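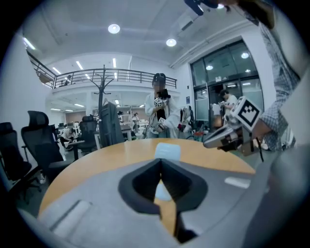 Health

Dromport's free hearing checks reach 1,836 people, with more dates on the way

Dromport's walk-in hearing checks have drawn 1,836 people since the doors opened in January, and the county health department is so pleased with the turnout that it is adding three more sites before the end of the season. That is a terrific number for a program that started in one borrowed room at the Nundley Library with a single sound booth and a stack of paper forms!

The department had hoped to see 2,000 people over the full run. With several weeks of sessions still to go, staff now expect to pass that mark easily, and the next round of appointments opens on Friday at 9 a.m.

The checks are open to any adult who lives in the county. A visit takes less than half an hour from sign-in to results, there is no charge, and no insurance card is needed. People sit in the booth with headphones on and press a button each time they hear a tone, first in one ear and then the other. An audiologist goes over the chart with them right afterward, and anyone whose results suggest a problem leaves with a referral and a phone number to call.

Department figures show that most visitors so far had never had a hearing test as adults. Many came in with a husband, wife or grown child who had been nudging them for years - the sign-in desk started keeping extra chairs out for exactly that reason. Others walked over on a lunch break from the shops on Gavari Street and were back at work before the hour was up.

"We planned for a slow winter and got a line down the hall," the department said in a statement. "People are asking good questions, they are taking the leaflets home, and they are sending their neighbors. We could not be happier with how Dromport has responded."

The busiest stretch came in the evenings. The library had set aside two late sessions a month, and both filled up so fast that the schedule was changed to one every week. Evening slots will stay on the calendar at all of the new sites as well, running until 8 p.m.

Those new sites are the Gavari Street Community Center, the Diekmann Clinic on the east side, and the meeting hall behind the Nundley fire station. The Diekmann Clinic will have a second booth, so two people can be tested at once, and it is also the only location that will offer follow-up visits for hearing aid fittings. Patients who already have a referral from the library sessions can call the clinic directly and do not need to be checked again first.

Getting to the clinic should be simple too. The number 6 bus stops right outside the main entrance, and the parking lot on the north side is free for anyone attending a session. The fire station hall has fewer spaces, so the department suggests using the lot across the road next to the ball field. All of the sites have step-free access, and the community center has a portable loop system at the front desk for people who already wear hearing aids.

There is good news for people who work around loud equipment. A separate set of morning sessions will be held for farm, shop and construction workers, with advice on ear protection and a chance to try different kinds of plugs and muffs for fit. Employers can book a block of times for a crew, and the first blocks have already been claimed. Workers who want to come on their own are welcome at those sessions as well, and they will be tested before the start of a shift wherever possible, when ears are rested and the readings are more reliable.

The department is asking people to put off a visit if they have a heavy cold or an ear infection, which can throw off the results. Anyone with sudden hearing loss in one or both ears should not wait for a screening date and should get medical care the same day.

Children's checks are still handled through the schools and the family clinic, but parents are more than welcome to pick up the department's leaflet on headphones and safe volume, a surprise hit this winter. It has been reprinted twice, and a Spanish version is now at the library desk.

Appointments can be made by phone or at the Nundley Library front desk. Walk-ins will still be taken at every site while slots last, and the sign-in sheet closes 30 minutes before the end of each session.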